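Home Guides Garment Care Downloads Contact

Section 7. Washing, Drying and Folding White Cotton

This section applies to the Lonbridge Tandmont washing machine when used with white cotton garments. Read Section 2 (Installation) before the first wash.

7.1 Sorting the load

1. Separate whites from coloured items. Pale grey and cream items count as coloured.
2. Empty all pockets and undo all buttons.
3. Shake out each garment and place it in the drum singly.
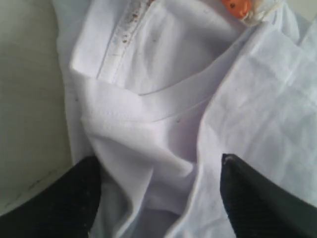 4. Leave a hand's width of space above the load. An overfilled drum does not rinse properly and may leave powder in the seams.

CAUTION: Do not add chlorine bleach to the main drawer. Bleach goes in the compartment marked B only.

7.2 Choosing a programme

1. Turn the dial to Cottons White.
2. Press Temp until the required setting is shown.
3. Close the drawer fully and press Start. The door locks after about 8 seconds.

Note: The standard spin speed for this programme is 690 rpm. It may be lowered, but the load will then take longer to dry.

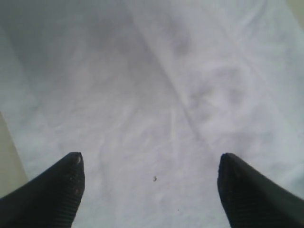
Can the programme be changed once the door has locked?
Press and hold Start until the display clears, then turn the dial to the new programme. Any water already in the drum is kept – the detergent is not, and must be added again.

7.3 Drying

1. Remove the load as soon as the door releases.
2. Pull each garment gently into shape along the side seams.
3. Dry flat or on a line, away from direct heat.

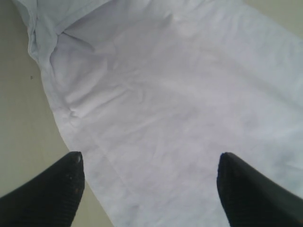
Lonbridge Tandmont User Guide – Issue 8

4. Garments with sewn-on badges or patches should be turned inside out before ironing. Do not iron directly over a patch.

CAUTION: Allow the iron to cool on its heel before storing it.

7.4 Folding

1. Lay the garment face down on a clean, level surface.
2. Fold each side towards the middle, with the sleeves laid back on themselves.
3. Bring the hem up to the collar, smooth once with the flat of the hand, and turn over.
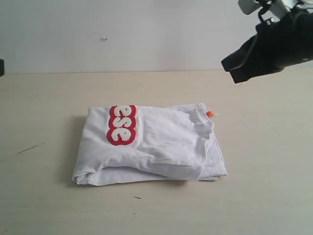
Fig. 7.4 White T-shirt with red patch, folded

Store folded cotton in a dry cupboard. Plastic bags are not suitable for storage over long periods.

Questions about this section should be sent in writing to Mizanur Dewan, Customer Guidance, Lonbridge, quoting the issue number of the guide.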